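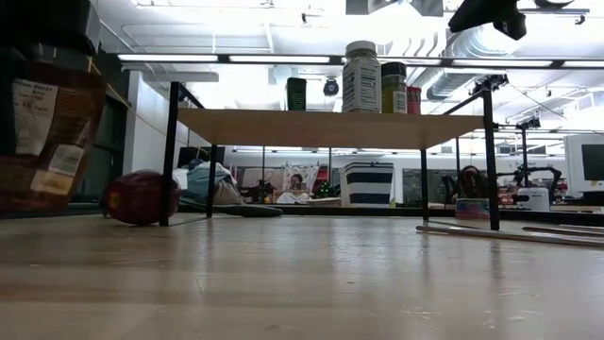 Plekura Counter Riser

From the Furnura kitchen range

Some kitchens have plenty of counter and nowhere to put anything. If yours is like that (ours was, for years), the trouble is often that everything sits on one level, so the salt hides behind the oats and the oats hide behind the coffee, and by the end of the week you have bought a second salt. The Plekura is a little second story for your counter. Put the things you reach for every day on top, slide the bigger or flatter things underneath, and you get your cutting space back without drilling a single hole in the wall.

We first made it for our own break room, where the tea had got out of hand, and people who came by kept asking where they could get one. So we tidied up the drawing, rounded the corners, tried more leg shapes than we care to remember, and started selling it in January. It has been our best-loved small piece ever since, which makes us very happy, as it is also the one we fussed over the most!

What you get

One solid beech board, oiled on all sides
Four powder-coated steel legs
Eight screws and a hex key
Four clear feet to protect your counter
A small tin of board oil, enough for the first couple of coats

Size and weight

The board is 50 cm long and 13 cm deep. We tried it deeper, but then the back row disappears again and you are right back where you began. Evenly spread, it will carry 40 pounds, so a full row of canned tomatoes won't trouble it. Please don't stand on it, and please don't let the cat talk you into anything.

What to keep on it

This is the question we get most often, and there really isn't a wrong answer. Spices do well up top, where you can read the labels while you stir. Dry goods like granola, lentils and rice are happier in jars with a proper lid, and a jar you can see through will save you opening three of them on a sleepy morning. Keep the heaviest ones toward the ends, over the legs. Fruit likes a bit of air, so we leave ours out on the counter beside the riser where it gets eaten. 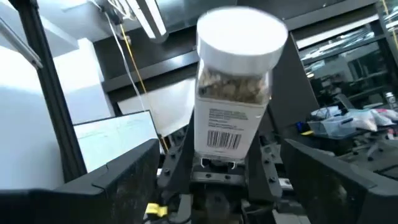
Tatlı wrote to us that she had lined up all her baking things on hers, nuts and seeds included, and that the only change she would make is to buy two from the start, because her husband moved his coffee onto the first one within a day. We do sell them in pairs, and they sit end to end very nicely.

Putting it together

Set aside ten minutes or so and a clean towel. Lay the board face down on the towel, line up each leg with its two holes, and start all the screws by hand before you tighten any of them. Then go around once more with the hex key. Turn it over and give it a gentle push. If it rocks, loosen one leg by half a turn, press down on the board, and tighten again. Old counters are rarely level, and the clear feet take up a small difference.

Looking after the wood

Wipe it with a damp cloth and dry it straight away. Don't soak it and don't put it in the dishwasher, even if it fits. Oil it whenever the surface starts to feel dry or look a little chalky. In a busy kitchen that might be every couple of months, and in a quiet one it could be twice a year. Turmeric will leave a mark if you let it sit. A paste of baking soda and water helps, followed by a bit of fresh oil.

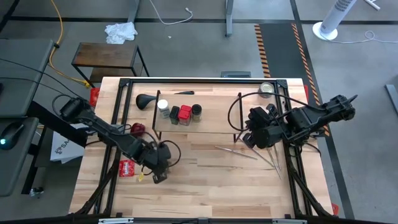 Movutau left us a long review asking for a taller version that would clear a stand mixer, and saying that until then the regular one was doing fine with sauces and spice jars next to the stove. We are working on the taller legs now. They will fit the board you already have, so there will be no need to buy the whole thing twice.

Ordering

Item number 446. Ships flat in a cardboard box with paper padding and no plastic foam. Spare legs, feet and oil are sold separately, and if you lose a screw just write to us and we'll pop a few in the mail.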